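Courses > Robot Cells: Setup and Care > Handout 4

Setting Up and Looking After a Hand-Held Gripper Cell

October 11, 2026
By the Erkdale cell maintenance course staff

This handout covers the Uvance cell, from power-up to the end of a shift. It assumes you have read the safety sheet and have been signed off on the main switch. Bring it with you to the practical. The cell log is kept on the clipboard by the door and every step marked "log" goes in there, in pen.

1. Before you sit down

Walk the outside of the cell first. Look along the rails for anything that has worked loose at the corner brackets. The brackets are from Flosach and take a 5 mm hex key. Tighten by hand until the key stops, then go no further. If a bracket has moved, loosen both of its bolts, square the rail, and tighten them in turn. Log it.

Check the floor tape. If an edge has lifted, cut it back to where it still holds and lay a fresh piece over the cut. Loose tape catches on chair wheels.

Cables that belong to the cell should run outside the seated person's foot space. Extra length goes behind the work surface, never under the chair.

2. The work surface

The sheet has to lie flat. Pull it from the corners, working out toward the edges of the board. A fold under a tray will tilt it, and a tilted tray gives a different grasp height on each side. Replace the sheet when it no longer pulls smooth.

Set out only the objects on the task card. For the tableware tasks these are a plate, a tray and a bowl. The tray goes nearest the operator and the plate behind it. Leave enough room on both sides of the tray for the grippers to come down without touching each other.

Shiny objects need a second look. Glazed plates throw back the overhead light, and a strong highlight can hide the rim from the camera. Turn or shift the plate first. If that does not help, dim the lamp one step and log the new setting.

3. The grippers

Each gripper is held in the hand and has two fingers. The mounting plate on top carries the tracking parts, and its position matters more than anything else on the unit. If a plate has been knocked, the recorded hand position will be off even though the gripper still opens and closes normally.

Check each unit as follows:

Hold the gripper body still and try to rock the mounting plate with a thumb. There should be no play. If there is, take the unit out of service and fetch the spare from the Hauser cabinet.

Open and close the fingers 5 times. They should meet along their full length. Look for grit at the root of the fingers and brush it out dry. Do not use spray cleaner here.

Follow the cable from the gripper down past the wrist. It needs a loop big enough that the hand can turn over without pulling on the connector. Too large a loop will drag across the tray.
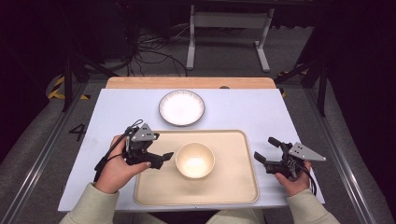
Should the cables be clipped to the operator's sleeve?
Leave them unclipped. A clip moves with the cloth, so the free length changes every time the arm bends, and the pull ends up at the connector.

4. Zeroing

Zero both units at the start of every session and again after any stop longer than a short break. Rest them on the zeroing block with the fingers closed, left unit first. Start the routine from the cell screen and keep your hands off until it ends. The heading value for each unit should read 355 or higher, or have passed through zero to no more than 4. Anything outside that range means the unit was not seated on the block. Reseat it and repeat.

If a unit fails 2 times in a row, stop. The usual cause is a mounting plate that has shifted — go back to section 3. Do not correct the value by hand in the settings file. We had a month of recordings from May that had to be thrown out for that reason.

5. During the session

The operator sits square to the board with both forearms free. Sleeves should be plain and close at the wrist. Approach the object slowly with the fingers already open. Close them, wait a moment, then lift.

If a finger hits the tray hard, finish or abandon the attempt, then rock-test the mounting plate before starting another. Log the hit even when the test is good.

6. Closing down

Stop the recording before putting either gripper down. Hang the units on their hooks with the cables in wide coils. Tight coils break the inner wires near the plug, and that fault is slow to find.

Wipe the objects and return them to the bin with the matching number. Sign the log with the time and the lamp setting.

For the practical: read sections 3 and 4 again and bring your own 5 mm key. Each pair will be given a unit with one fault and will write up the fault, the check that showed it, and the repair.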